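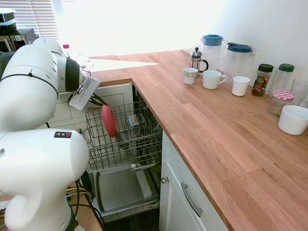
Limescale trials, water from the Billstead supply. Second batch of strips went into the baths this morning, same steel as before, cut from the Landry offcuts and degreased. For now it is flat strip only. Bath A is plain tap water, bath B has the citric dose, bath C has the Gulodora powder made up as it says on the tub. All three held at 47 degrees with the lids on.

Weighed every strip before it went in. Strip 6 has a scratch near the hole from the clamp. Kept it, but it goes at the end of the row and I won't use it for the average.

The old balance drifts for the first 20 minutes after switching on. Please leave it on overnight, and don't put the strips straight on the pan, use the foil boats. The boats are in the drawer under the pH meter.
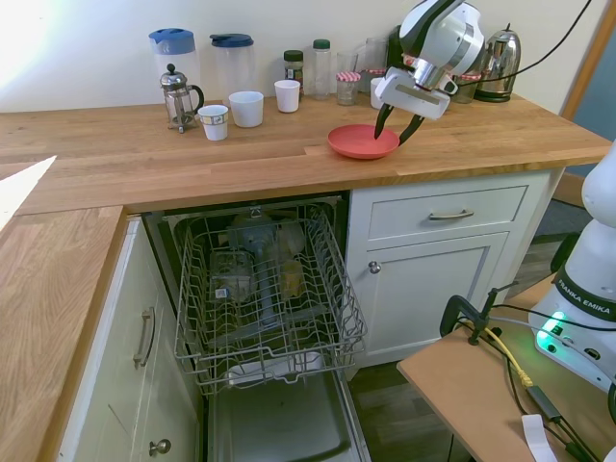 Page last changed: 2020-03-05

Bath A clouded first, as it did with batch one. Bath B stayed clear up to the point where I topped it up, then a thin skin came on the surface. I think the top-up water was too cold and I should warm it first. Skimmed it and noted the time on the sheet.

Bath C smells strongly. Fan on low while the lid is off.

Hardness strips from the Vivonthorpe box read higher than the titration again. I trust the titration. The box has been open since July and the drying sachet is pink, so use the strips for a quick check and nothing else.

Stirrer on A is set to 3000 on the dial of the old controller. The dial does not match the true speed, so copy the dial setting and leave the units column blank.

To do: rinse and dry the first set of strips, reweigh, order more citric acid, find the lid that fits the small bath. The one on it now rocks and lets steam out, and the level had dropped below the mark by the time I got back from lunch. Topped up from the kettle, cooled to bath temperature, no skin this time.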